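Combining Two Kitchens: Household Tips for Couples Moving In Together
Skendavcombe Household Advice Service
Last reviewed Jan 14, 2023

When two people who have each kept a home decide to share one, the kitchen is usually the room with the most duplicate property and the most settled habits. The guidance below is intended for couples in the first weeks of a shared household. It deals with equipment, food, shared expenses and cleaning. Questions concerning leases or joint ownership are covered in separate leaflets, available at the front desk.

Before the move

Each person should write a list of what they own, kept to items larger than a spoon. Exchange the lists at least 13 days before the moving date. Duplicates can then be sold or given away from the old address, and no one pays to transport a second toaster.

Mark each item on the list as "keep," "willing to part with" or "undecided." Items marked "keep" by both partners should both be kept for the time being. A dispute over a saucepan is seldom worth settling on moving day. Place undecided items in a single carton, write the date on the lid and store it outside the kitchen. Anything still in the carton after three months may be given away by agreement.

Inherited pieces and gifts from family members should be discussed separately from ordinary equipment. A chipped serving dish may matter a great deal to its owner. The other partner should be told so plainly before it goes into the undecided carton.

Choosing between duplicates

Compare pots and pans by the condition of the base and the handle. Set each pan on a level surface and press lightly on opposite sides of the rim; a pan that rocks will heat unevenly on a flat cooktop. Tighten loose handles before deciding, as many are held by a single screw.

Knives should be compared after sharpening. A dull knife of good quality is often discarded in favor of a poor one that happens to be sharp. Two chef's knives are not excessive where both partners cook.

Small appliances should be plugged in and run once before they are packed. Inspect the cord along its full length. Do not keep an appliance with cracked insulation, whatever its age or price.

Food storage containers are best matched with their lids on the floor of an empty room. Recycle any container without a lid where local rules permit.

Arranging the shelves

Shelf height should suit the shorter partner for anything used daily. Heavy items belong below waist level. Reserve one drawer or shelf for each person's private use, including foods the other does not eat. Couples who visited our Drevby office in May frequently named this as the change they were most pleased to have made.

Spices should be combined only after smelling both jars. Ground spices that have lost their scent may be thrown out. Write the month of opening on the base of each new jar.

Leave the first arrangement in place for 30 days before altering it. Some inconvenience during this period is normal and usually passes as both partners learn where things are.

Where allergies are present, the affected partner's foods should be stored on the highest shelf in use, and cutting boards should be labeled on the edge with a permanent marker.

Sharing the cost

Keep a single record of grocery spending during the first month. A notebook hung on a hook inside a cabinet door is sufficient. Each entry needs the date, the amount and the initials of the person who paid. At the end of the month, the couple may decide to divide the total equally or in proportion to income. Either method is workable if it is agreed upon in advance and reviewed when circumstances change.

Purchases for one person only, such as specialty coffee or protein powder, should be left out of the shared record. Meals for visiting relatives are a common source of disagreement. Benoît Perrin, household adviser at the Skendavcombe office, recommends treating these as shared expenses regardless of whose relatives are at the table.

Larger equipment should not be purchased jointly in the first weeks. If a joint purchase is necessary, retain the receipt and write both names on the back.

Dividing the work

Assign tasks by the week and exchange them at the end of it. The rule that one partner cooks and the other washes is satisfactory only if both cook equally often. A partner who dislikes a particular task may trade it permanently for another of similar length.

Wipe counters after each use with a damp cloth and mild dish soap. On marble and other natural stone, vinegar and lemon juice should not be used, and spills of wine or tomato should be blotted promptly. Empty the refrigerator of expired food the evening before trash collection. The sink strainer should be cleared daily by whoever uses the kitchen last.

Printed copies of the equipment list and the monthly expense record may be requested from either office at no charge.
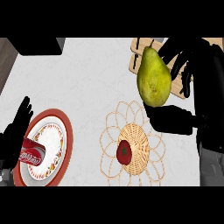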